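第三章 鞋柜装好以后：分层、放鞋和日常打理

柜体立稳、背板扣紧之后，剩下的就是我最喜欢的部分了——把鞋请回家！这一章是我自己用了两年 Usix 玄关鞋柜之后重写的，旧版说明书那一页实在太简略，我第一次装的时候对着它发呆了半天（后来还是打电话问的 Radka Bošković，她在 Delić 门店管安装，讲得比纸上清楚多了）。

开始之前，请把门先全部打开，层板托和随柜的小六角扳手放在手边。

3.1 调整层板高度

1. 先想好哪几层放什么。我家是靴子在最下面，平底鞋在中间，拖鞋放最上面的浅层，进门一伸手就能拿到。
2. 把层板托插进侧板的孔里，左右要在同一排。数孔的时候从下往上数，从上往下很容易数错，我错过不止一次。
3. 层板斜着送进去，到位以后再放平，听到“咔”一声就好了。
4. 用手掌在层板四个角上各按一下。哪个角会翘，就把那一角的托拔出来重新插到底。

注意：靴子那一层请留足高度，硬塞进去靴筒会折出印子，过一个冬天就回不来了。

3.2 拖鞋和凉拖怎么放

凉拖是最省心的，可也最容易把浅层弄得乱七八糟。我的办法是放之前先在桌上把一双配好，左右对上了再进柜，比蹲在地上翻找舒服得多。
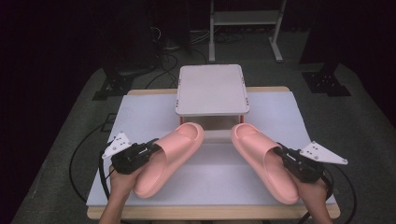
图 3-2 配成一双的粉色凉拖，鞋头朝里靠拢，摆成 V 字形。

1. 鞋底先用半干的布擦一遍，鞋底纹路里的沙子用旧牙刷刷掉。
2. 刚洗过的凉拖请晾透再放。浅层没有透气孔，闷两天味道就出来了，这个我有惨痛教训。
3. 进柜时鞋跟朝外，方便一把抓出来。家里有小朋友的话，鞋头朝外也行，他们认鞋头比认鞋跟快。
4. 一格放一双。实在放不下，可以加购 Zaker 的叠放架，编号 758，直接卡在层板上，不用打孔。

小提示：客用拖鞋我单独放在最左边，客人来了不用问，自己就会拿。

3.3 门板对缝

鞋都放进去以后，柜子有了分量，门缝常常会跑偏一点点，别急着怀疑自己装错了。

1. 关上门，退后两步看中间那条缝是上宽下窄还是下宽上窄。
2. 打开门，找到铰链上靠前的那颗螺丝，每次只拧四分之一圈，然后关门再看。
3. 上下两个铰链轮流调，别盯着一个使劲拧。
4. 缝齐了以后，把铰链盖扣回去。

注意：请用手动螺丝刀，电动的力气太大，Beltum 铰链的螺纹滑了就只能整个换掉。换铰链倒也不难，步骤在第五章，可是等配件真的很磨人。

3.4 日常打理

我一般星期三晚上顺手收拾一次，因为星期四早上我们这边收垃圾，坏掉的鞋垫什么的正好一起扔。

1. 把底层的鞋先拿出来，用小刷子把沙土扫到门边，再吸走。
2. 层板用拧干的布擦，别用喷雾直接喷，封边进了水会鼓起来。
3. 除湿包每 3 个月换一次，梅雨季可以换得更勤。
4. 擦完把门开着晾一会儿，再把鞋放回去。

小心：清洁的时候不要让孩子踩在底层层板上去够上面的鞋。单层承重上限是 5 公斤，放鞋绰绰有余，站人是绝对不行的！墙面固定件也顺便摇一下，松了就马上拧紧，拧不紧请先停用，换过膨胀管再说。

到了十二月换季，我会把凉拖全部挪到最上面的格子里，空出来的浅层拿来放手套和围巾，层板高度不用动。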